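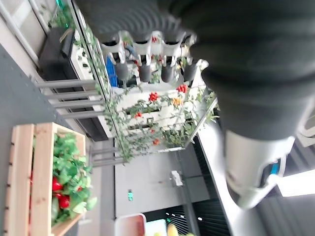

The arm at the planting rack, tomatoes on the tiers and the crate on the floor.

Oct 21, 2021
3 min read

Long day at Flarkasstead. I want to write down what we did on the reach test while I still remember the order of it, as my notes from March were useless by the time I needed them.

The question is still the same one. Does the arm do better if it plans the whole move to a tomato before it starts, or if it goes part of the way, looks again with the wrist camera and corrects? Mohandas has always been for planning the whole move. I was for looking again, mostly because of the vines. They hang over the rails and hide the fruit, and a plan made from far back has to guess at what is behind the leaves.

We call the first method Ehlers and the second one Hurnier, after the two folders they lived in. I don't remember who named the folders. Arkia is the program that runs both and writes the log.

Set-up took most of the morning. The rack had been moved a little since the last session, so the stored position was wrong and the first reach stopped well short. Raghavendra redid the calibration twice. The second time the error came down to 4 mm and we left it at that. I would have liked it lower, but lunch was coming and both methods use the same calibration, so it should not favour either.

We had 446 reaches in the log by the end, counting the earlier sessions. I went through today's with Raghavendra after tea. On fruit in plain view there is nothing in it. Both methods get there and Ehlers is quicker, as you would expect, with no stop in the middle. On fruit behind leaves Hurnier is clearly ahead. The pause costs it 3 seconds each time, and it mostly earns that back by not having to retreat and start over.

The fruit low down on the rack is a problem for both. The arm has to fold a long way to get under the tier above, and the padded cover bunches up when it does. I think the cover is adding drag at the elbow. Mohandas thinks it is the joint limits in the planner, which are set tighter than they need to be. We agreed to change the limits first, that being a one-line edit, and leave the cover alone until we have seen the result.

I threw out 12 reaches from today. In those the camera had settled on a leaf edge and the depth reading jumped. Mohandas wanted them kept in and marked as failures. We argued about it for a while. His point is that a grower would count them as failures, and he is right about that, but the fault came before either method had made a choice. In the end I put them in a separate table with a note. I may change my mind when I write the section properly.

One thing I had not expected. When Hurnier looks again, the second view quite often makes it pick a different tomato in the same cluster. The log counts that as a success even though it was not the target it was given. I need to split those out before I quote any figure. It could shrink the gap.

Left the log copying when I went to get the bus. Must ask Raghavendra for the calibration values, he has them on paper.

Recent entries
Joint limits again
What to call a failed reach
Second camera mount
Notes from the March session
Leaves and depth readings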